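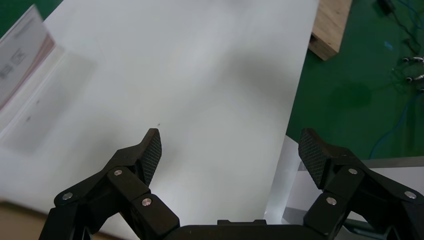
Why is a cardboard box so strong?

Paper is pretty floppy stuff. You can tear it, scrunch it up and poke your finger through it (sorry, grown-ups). So how come a box made of paper can carry a pile of books, or a whole load of mandarins, or your little brother if he sits very still?

Let's have a nosy inside and find out!

The wiggly secret

Find an old box that is headed for the recycling bin and ask an adult to help you cut a piece from the side. Now look closely at the cut edge. Can you see a wavy line running along the middle, with a flat sheet of paper on each side of it? Those waves are called flutes, and the whole sandwich is called corrugated cardboard, which is a lovely word to say slowly. Cor-ru-ga-ted.

Each little wave is a bit like an arch, the same shape that holds up old stone bridges. When something heavy pushes down on an arch, the push gets spread out along the curve and down both sides. One tiny paper arch can't do very much by itself, but a box has rows and rows of them, all working together, and the air in the gaps makes a soft cushion as well.

From tree to box

Most new cardboard starts out as wood, often from pine trees. At a mill like the one at Mellach, the wood is chipped into small pieces and cooked until it turns into a mushy porridge called pulp. (Please don't eat it.) The pulp is spread out thin, squeezed, and dried into enormous rolls of brown paper.

Next, one sheet is warmed with steam and pressed between two rollers with ridges on them, rather like big cogs. Out it comes all wavy! Glue made from starch, the same sort of thing you find in corn and potatoes, sticks the flat sheets on. Then the board is cut, creased and sent off flat, ready to be folded into shape.

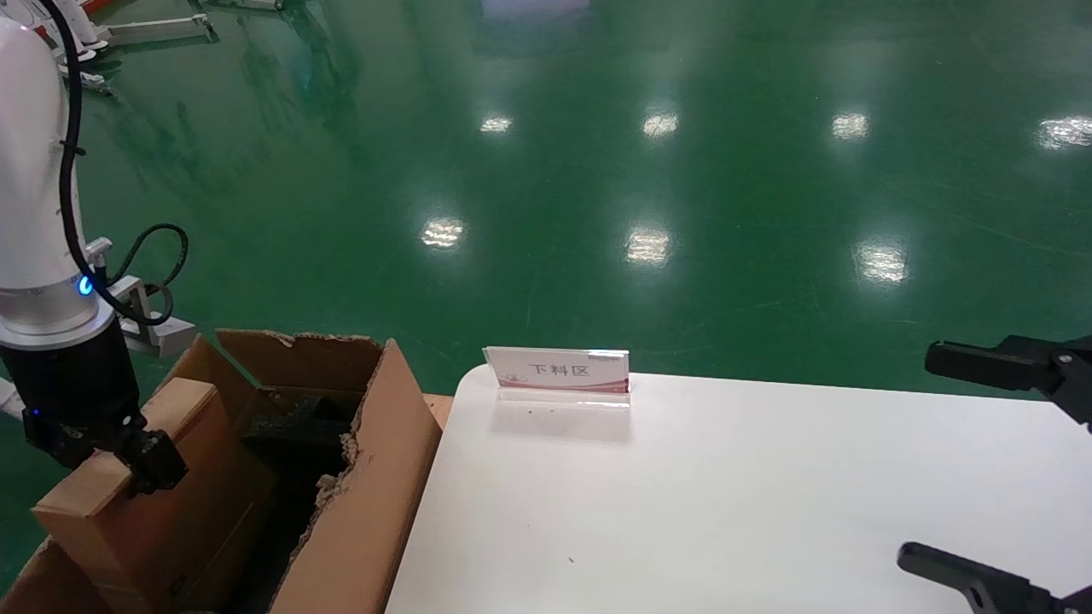

An open brown cardboard box with its flaps folded up and spread outward.

What happens to old boxes?

A flattened box can go back to being mush. It gets stirred up with lots of water, the tape and staples are taken out, and the paper fibres are used all over again. The fibres get a little shorter every time, so mills often mix in some fresh ones to keep the new paper strong. Greasy pizza boxes are trickier, so check what your local council says about those.

Try it yourself

You will need 2 sheets of paper, 4 cups and a few coins.

Lay one flat sheet across two of the cups like a bridge, and pop a coin in the middle. Now fold the other sheet back and forth like a fan, rest it across the other two cups with the folds running from cup to cup, and add your coins one at a time. Which bridge sags first? Have a guess before you start, and write it down so you can't change your mind!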